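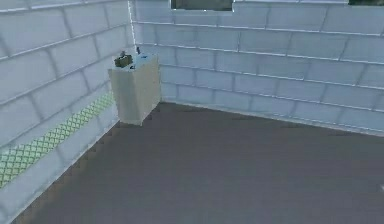
How do you stop a carp from spitting the hook before you get to the rod? Use a heavier lead on a short hooklink, so the fish pulls against the weight when it picks up the bait.

I fished the same pit all through March with a light running lead and kept getting single beeps. One beep, then nothing. I went up to a heavier fixed lead and shortened the hooklink to 9 inches, and the next three pickups were proper runs.

Nothing else changed. Same bait, same hook size, same gravel bar at the far end of Fendik.

If you do this, make sure the lead can come off when it snags. A fish towing a lead around the lake is on you. Test it at home. Hold the lead, pull the hooklink, and see that it drops.

Selina Baumgartner asked about hook size. I use a 6 for bottom baits and an 8 for small pop-ups. I check the point on my thumbnail before every cast. If it slides, I change it.

Santino Farías fishes the same water and says I'm wrong about short links. He uses 15 inches over weed and does well. I'd agree with him over weed. The bar is clean gravel.
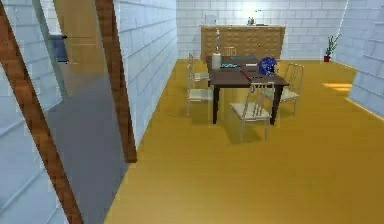 What pound line do you need for carp in a gravel pit? I'd go with 15 lb mono for most pits, and add a tougher leader if there are sharp bars.

I lost a good fish last fall on 12 lb. It went over the back of the bar, the line grated for a few seconds and parted. When I wound in, the last few yards were rough all the way up. I should have checked it after the fish before that one.

So now I run my fingers down the last few yards after every fish. If it feels rough, cut it off and tie again. It takes five minutes.

A spool of the Stiltis mono lasts me a season. It is stiff when new and comes off in coils for the first couple of trips. Soaking the spool overnight helps a little.

Clementina Garcia wanted to know how far out the bar is. I make it almost 100 yards from the point swim. Clip up before dark, because finding it again at 4 a.m. is no fun.

Best fish off the bar so far is 27 lb, a common, taken a little before sunrise. Obed Akpalu held the net and got water over both boots. It was weighed in a wet sling, kept low over the mat, and put straight back.

Someone asked about bait. Two boilies on the hair and a couple of handfuls around it. I don't put out more until I've had a bite.

Next trip is to Mösli, which is mostly silt. I'll be going back to the longer link and a lighter lead there. Will post how it goes.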